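Home » Around the House » Kitchen Notes

Bottles, Drawers and the Desk That Eats Everything

I drink a lot of bottled tea. My excuse is that the tap water in Tustport tastes like a swimming pool in July, but really I just like the stuff, and for years there were bottles all over my house. Under the desk, behind the couch, rolling around the back seat. My aunt Halina Ostrowski (she ran a lunch counter for most of her life and can't sit in a messy room) finally told me to pick one spot for drinks and stick to it. So I did, and it has mostly held up!

My spot is a low drawer. You may have a cupboard, or a shelf in the fridge door, and most of this will still work for you.

Lay them down or stand them up?

Depends on the drawer. If it's deep enough to stand a bottle in with a little room above the cap, stand it up. If it isn't, lay the bottles on their sides and point all the necks the same way. I used to alternate them, neck to base, and I'd always grab the wrong end.

Before a bottle goes in on its side, give the cap a good twist, even if it has never been opened. I lost 2 dish towels and a very nice paper bag to one slow drip. Anything already opened stands up, in the fridge, end of story.

If your bottles roll every time you pull the drawer, put down a strip of that grippy shelf liner. I bought a roll at the Parsa store, and you can cut it with regular scissors. A folded towel does the same job, it just looks a bit sad.
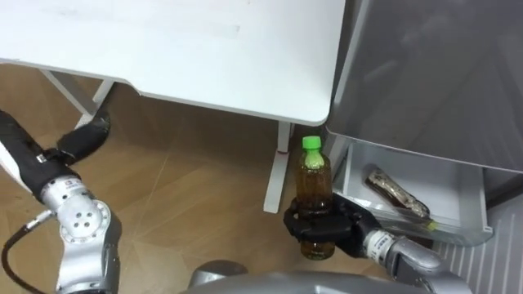
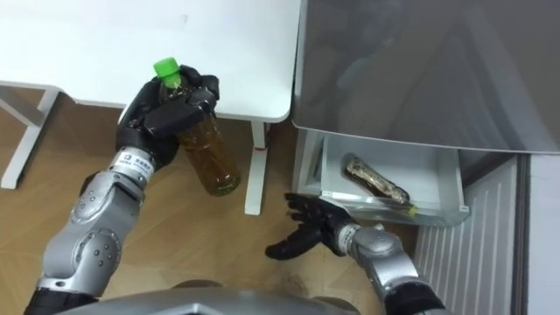 Brown tea, bright green cap, both times.

Buy the cap you can find

This one sounds silly, but a bright cap is a real help. When I open a drawer I'm looking at shapes and colors, and I'm certainly not reading labels at six in the morning. I keep the tea with the tea, and anything with a plain or dark cap goes somewhere else. If all your caps match, a dab of nail polish on top will sort them out.

The floor by the desk

Working at a desk, I always end up putting my drink on the floor so I won't knock it over onto my papers. Then I kick it. If you have a wood-look floor like mine, wipe up sweet tea right away with a damp cloth and then go over it with a dry one – the sugar is what gets you, and you'll feel it in your socks for a week. Check the foot of the desk leg too, since tea likes to creep under there and dry.

For the desktop itself, gray scuffs on a white surface usually come up with a drop of dish soap and a soft cloth. If they don't, I make a paste of baking soda and water and rub very lightly. Try it in a corner first. I went at my old desk with a scouring pad from Gimbridge Hardware and left a dull patch the size of a pancake, and I had to keep a plant on it forever after.

Cleaning the drawer

Empty it all the way. I know, I know, but wiping around things just moves the crumbs to the other side. A plastic drawer gets warm soapy water, then plain water, then ten minutes pulled open so it can dry. Get into the front lip with an old toothbrush, that's where all the sticky stuff lives. Wipe the bottles before they go back in or you'll be doing it again next month.

And don't overload it! Water and tea are heavier than you think. My little Bernulex drawer unit started to sag because I'd stuffed it to the very back, and the runners have never been quite right. I keep one layer now and the rest stay in the pantry until there's a gap.

Next time I'll get to the lids-without-boxes situation, which in my kitchen is pretty bad.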